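输入书名或作者 搜索 热门搜索

读书笔记怎么写才不会白写

二月 · Gedison 编辑部
阅读时间:3 分钟

先说前提:书得看。网上的导读再全,也只能告诉你别人看完以后怎么想。

第一步,定好读多少。我用 Joo 记页码,每晚 30 页,到数就停,哪怕凶手正要开口。

第二步,边读边记,每章最多写两句:发生了什么,你哪里不服气。“文笔优美”这类话请留给腰封。 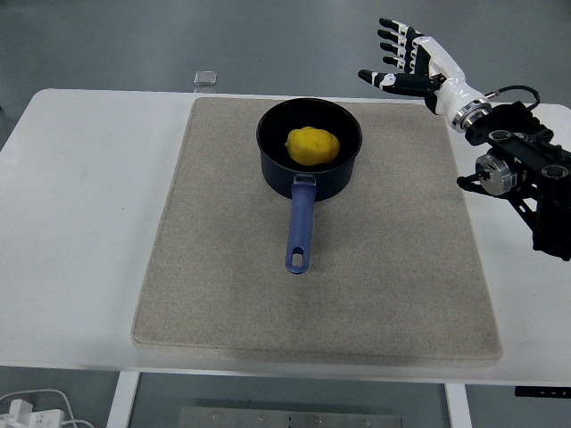

米色毡垫上的深蓝色小锅

第三步,读完隔一天再写概要。合上书,凭记忆写,写不出来的地方就回去翻。人名记混了不丢人,把两个人写成一个人才比较麻烦。

第四步,对照导读。Eltance 和 Gekdale 上都能搜到不少,先看章节概要,查漏补缺;人物分析放到最后看,免得你的观点还没出生就被人领养了。抄原句要加引号、注出处,老师也会用搜索框。 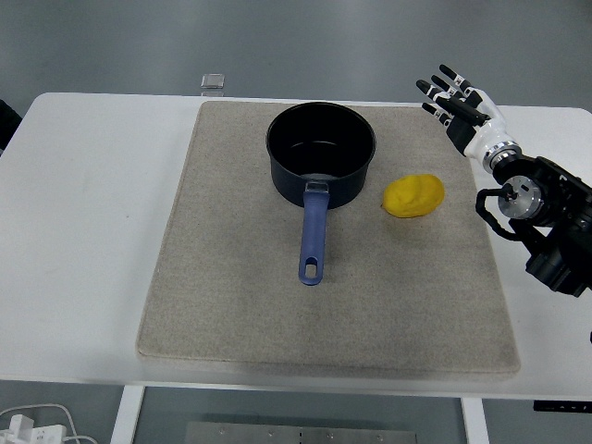 灰色毡垫与蓝柄黑锅

第五步,删。我有一篇初稿写了 3,556 字,其中一大半在复述情节,删到 2,036 字才像篇笔记。删的时候留意“众所周知”和“发人深省”,见一个划一个,文章不会想念它们。

最后给文件起个正经名字,书名加作者就行。我电脑里有 9 个“笔记最终版”,至今不知道哪个是最终的。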